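Filed under: Talks and Handouts | Packing and Travel

Print this page | E-mail this page

Speaker notes: Packing for a long walk when you have packed too much before

Start without slides. Ask who has mailed something home from a trail. Wait for the hands. Then say what I mailed home from the Trusa route: a pair of jeans, a hardback and a second towel. The parcel cost more than the towel.

Give the outline. First weight, then bags, then the last evening before you leave. Questions at the end, but take one early if somebody looks stuck.

WEIGHT

The usual mistake is to weigh the big things and guess at the small ones. Tents and sleeping bags have their weight on the label. Chargers, soap, spare laces and first aid kits don't, and they end up in the side pockets. My side pockets came to 2,000 grams on the first trip. On the last one they came to 600.

Tell them to use a kitchen scale. Write each weight on a strip of masking tape and stick it to the item. Leave the tape on until the trip is over, then look at what you never took out of the pack.

Mention the Skinetent here, briefly. I carry one and I like it, but the talk is about packing and I don't want to spend ten minutes on poles. If they ask about poles, say come and see me afterward.

Pause for water.

BAGS

Plastic bags do most of the work in my pack. A stiff stuff sack leaves gaps around it, and a thin bag takes the shape of whatever space is left. I use color to tell things apart. One color for clothes, another for food, and I stick to it – even when I run out of the right one and have to wait until I get to a store.
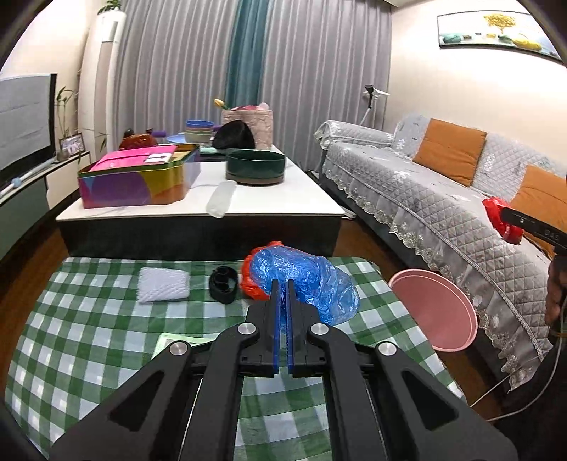

Blue and orange-red bags on a checkered tablecloth.

Go slowly through the order of packing. Sleeping bag at the bottom. Food in the middle, close to the back. Rain jacket on top, always, including in July. People laugh at that one. On the Agbenyega path it rained for 4 days and the jacket was under the food.

Straps: roll them, don't fold them. A folded strap gets a crease and then it slips in the buckle. Show this with the one from my pack. Pass it along the front row and remember to get it back.

Wet things go outside the pack if the weather is dry and in their own bag if it isn't. Don't mix wet socks with anything you plan to sleep in.

THE LAST EVENING

Lay everything out where you can see it all. A table is better than the floor for anyone with a bad back. Take out 2 things before you start packing. It doesn't matter much which two, and most people already know.

Then pack, put the thing on, and walk up and down the stairs. If it rattles, repack it. If one shoulder hurts, repack it.

Short story about the Salto hut, if there is time. Skip it if we are running late – the hut warden part takes a while to set up.

Handout is the one-page list. Leave the pile by the door, with pens for anyone who wants to join the fall walk.

Questions.

This site uses cookies to remember your settings. By continuing to browse, you accept our cookie policy.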